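Abrimos este hilo para informar sobre el programa de automatización de tareas de limpieza y orden en las oficinas de Stekmont. Recoge lo acordado hasta septiembre y responde a las preguntas recibidas de la plantilla.

1/ El programa, denominado internamente Rinlow, afecta a tareas repetitivas en zonas comunes: repaso de mesas, recogida de objetos y reposición de material. Quedan fuera los aseos, la cocina y los almacenes.

2/ No se prevén despidos. Las 40 personas del servicio de limpieza y mantenimiento conservan su categoría, su salario y su centro de trabajo. Este compromiso figura por escrito en el acuerdo firmado con la representación de la plantilla.

3/ Lo que sí cambia es el contenido de algunas jornadas. Parte del personal dedica ahora dos horas por turno a realizar las tareas con pinzas de mano, de modo que los sistemas aprendan de movimientos ejecutados por quienes conocen el oficio.

4/ Hasta la fecha se han registrado 1.179 demostraciones válidas. De ellas, 737 corresponden a limpieza de superficies con paño, la tarea que más variantes presenta: mesas vacías, mesas con tazas, mesas con objetos que no conviene mover.

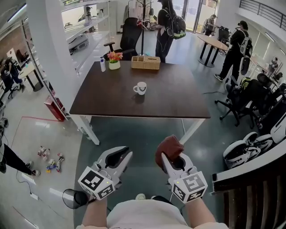 5/ La participación es voluntaria y se retribuye con un complemento por hora. Quien desee dejarlo puede hacerlo con una semana de preaviso y vuelve a su turno ordinario sin penalización alguna.

6/ Hemos recibido quejas por fatiga en muñecas y antebrazos. Son fundadas. Las sesiones se han reducido a veinticinco minutos seguidos, con descanso obligatorio, y el servicio de prevención revisará la medida antes de fin de año.

7/ Sobre la privacidad: las grabaciones no se emplean para medir el rendimiento individual ni pueden incorporarse a un expediente disciplinario. El acceso está limitado al equipo técnico de Ustodberg, proveedor del programa.

8/ La formación para los nuevos puestos de supervisión consta de 108 horas, todas dentro de la jornada laboral. Tendrá preferencia el personal con mayor antigüedad – también el de contrato parcial, que en la primera propuesta había quedado excluido.

9/ El centro de Jin se incorporará en la segunda fase. Hasta entonces, sus turnos y cuadrantes no sufren modificación.

10/ Las consultas pueden dirigirse al buzón habitual de relaciones laborales. El texto íntegro del acuerdo está disponible en el tablón de cada planta y en la intranet, apartado «Rinlow».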